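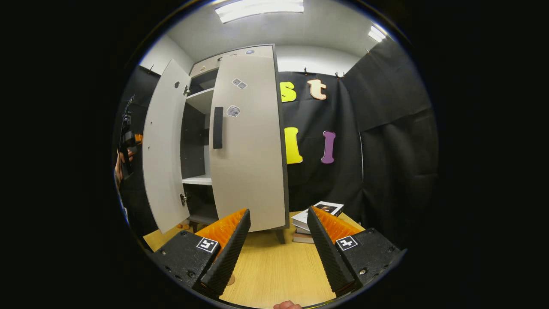 **July, notebook entry, Kallar bench (the hand-held gripper)**

Started a bit after half past nine with a big mug of tea and a list that was longer than I wanted it to be. The plan for the day was to get the Kallar gripper back into proper order before we carry on with the cabinet work, and to write down what I did this time, because the last overhaul lives entirely in my head and in two scribbles on the back of a delivery note. So apologies in advance to whoever reads this on the bench later, I do go on.

The complaint first. Door handle grabs had been getting vague. You close on the handle, it feels fine, you start to pull, and somewhere in the first bit of the swing the handle creeps along the pads. It doesn't let go outright - it just slides enough that the recorded path comes out with a little hook in it. Privgate (our tracking and logging software, for anyone new) was also throwing up finger widths that wandered when the jaws were held shut and still. I had been treating those as one fault. They were two.

**Pads**

Took both orange pads off. The ridges on the left one had gone shiny towards the tip, and there was a fine grey muck packed down in the grooves, I think mostly dust off the curtains with a bit of hand grease to bind it. Scrubbed both with an old toothbrush, warm water and a drop of washing-up liquid, rinsed, and left them on kitchen roll until they were bone dry. Please don't use the solvent wipes on these. We did that to the previous set and they went hard and squeaky within a fortnight.

The right pad came up lovely. The left one is tired and I swapped it for a new one out of the Keskin bag. There are 3 left in the bag now and I've put that on the order sheet. The new one is a shade stiffer than the old, and I'd expect it to ease off with use, so if the grip feels lopsided for the next few sessions that's probably all it is.

Ridges face inward on both sides, grooves matching across. It sounds too obvious to write down but I have put one on the wrong way round before and it took me most of a morning to see it.

**Screws**

Went round all the little housing screws with the small driver. Four were loose on the left finger and none on the right, which fits with the left being the one that gets knocked against things when you put the tool down. Backed each loose one out, tiny dab of the low-strength threadlock, back in, and stopped as soon as it was snug. The holes are only tapped into plastic and they will strip if you lean on them! If one ever does spin freely, leave it alone and tell the bench, there are longer ones in the tin.

Moved the jaws open and shut by hand a good many times after that. Smooth all the way, no catch at the closed end, tips meeting nicely. There used to be a faint click at full open and that's gone too, so I suppose it was one of the loose screws all along.

**Markers**

This was the second fault. The square marker on the left finger had lifted at one corner, only by the thickness of a fingernail, but when you tip the tool under the ceiling panel the lifted corner catches the light and goes white, and Privgate loses the edge of the square. Hence the wandering widths. I'd been blaming the calibration for a week and recalibrated it twice for nothing.

Peeled it off, cleaned the face, let it dry, and put a fresh print on, matt paper this time. Checked it's the right number for the left side and the right way up. The right one is sound and I left it be, though it's the older glossy stock and I dare say it will want doing before long. Whoever does it, the matt sheets are in the folder with the Ikex paperwork.

Then a recalibration, properly needed this time:

- jaws fully shut, hold, take the zero
- jaws fully open, hold, take the span
- slow close over a count of ten, watch the trace for steps
- repeat the lot with the tool tipped towards the ceiling light

No steps on any of them, tipped or level. I was very pleased with that.

**Trying it on the cabinet**

The little grey Ikex cabinet was the obvious thing to test on, with that long black handle on the right door, and the stickers on the door give you something to line up by. I kept the shelves empty for this so there was nothing to shift about and muddy the feel of it.

Did a set of 9 pulls on the right door with the new pad, starting partly open and swinging it out. No creep on the handle that I could feel, and when I looked over the traces afterwards the hook had gone from every one. Closing was fine as well. I did notice that I hold the tool closer in than I used to, with a fingertip getting down between the fingers at the bottom of the picture. It does no harm to the tracking but it's a lazy habit and I'd like to shake it off, so do nag me.

Log count on the tool reads 397 at the end of today. I'll use that as the starting point for this pad and see how long it lasts, it would be nice to have a real figure for once.

**Still to do**

Reprint the right marker on matt. Find a better home for the tool than flat on its left side, maybe a block with a slot in it - there's an offcut under the bench that might do. Look at the cabinet hinges, the left door swings very freely and I'd like a touch more drag on it before we do any closing runs in earnest. Order pads.

Kettle's on again, and I've left the toothbrush in the jar by the sink with a bit of orange tape round it so it doesn't get used for anything else.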